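Kincaid Trust opens second round of workplace hearing grants for small manufacturers

Funding of up to two years available to firms with fewer than 200 employees

The Kincaid Trust has today opened the second round of its Sound Working Lives programme, which helps small and medium-sized manufacturers to protect the hearing of their staff. Applications are invited from firms in England, Scotland, Wales and Northern Ireland and will close at 5pm on the last working day of May.

The programme pays for on-site hearing checks, independent noise surveys and properly fitted hearing protection. Successful applicants will also receive advice on the layout of work areas, the timing of noisy tasks and the training of supervisors. Grants are awarded for two years, and firms are asked to meet a share of the cost from the second year onwards.

A total of 52 firms took part in the first round, among them foundries, joinery shops, printers, bottling plants and makers of metal components. Hearing checks were carried out by Clinico, the occupational health provider, whose mobile units visited each site at the start and end of the funding period. Clinico has been reappointed for the second round.

Hazel Sorensen, Director of Programmes at the Kincaid Trust, said: "Hearing loss at work comes on slowly, and many people have lived with it for years before they mention it to a manager or a doctor. Larger employers usually have an occupational health team to call upon. A family firm with one production floor very often does not, and it is those firms that we wish to hear from. We were greatly encouraged by the response to the first round, and in particular by the number of applications that had been written jointly by managers and staff."

Each hearing check takes place during paid working time and in private. Individual results are given only to the employee concerned, who may choose to share them with a general practitioner. Employers receive a summary for the whole site, provided that enough people have taken part for no individual to be identified.
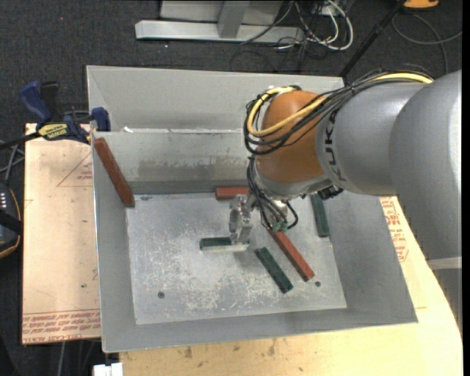
Changes have been made to the programme following comments from first-round participants. Night-shift staff may now book checks at the start or end of a shift, and agency workers are included on the same terms as permanent employees. Printed guidance will be supplied in large type, with translated copies on request. The application form has been shortened, and firms that were unsuccessful in the first round may apply again.

Drilov, a maker of pump fittings, received one of the first grants. The company used the noise survey to plan the move of its cutting area to a separate bay, and has since introduced a quiet rest room next to the main canteen.

Thomas De Luca, Operations Manager at Drilov, said: "We had always provided ear defenders, and we believed that we were doing what was required. The survey showed us that the most common type did not fit well over safety glasses, and that several people were taking them off to speak to one another. We now offer a choice of protection, and every new starter has a fitting in the first week. Staff have told us that they go home less tired, and they raise concerns about noise much more readily than before."

Zakico, the training provider, will run introductory sessions for supervisors at all participating sites. Each session lasts 45 minutes and covers the early signs of hearing loss, the care and storage of protective equipment, and how to hold a conversation with a colleague who may be worried about a result.

Applicants must have been trading for at least two years and must employ fewer than 200 people across all sites. Firms need not have carried out a noise survey previously. Applications should be signed by a senior manager and by a representative of the workforce, and should include a short account of the main sources of noise on site. Decisions will be sent in writing to all applicants.

Notes to editors

The Kincaid Trust is an independent grant-making body which supports projects in workplace health and adult learning. It does not fund work that employers are already required by law to carry out at their own expense.

Application forms and guidance notes are available from the programme office. Requests for interviews with Hazel Sorensen should be made to the Trust's press desk, which is open from 9am to 5pm.

Ends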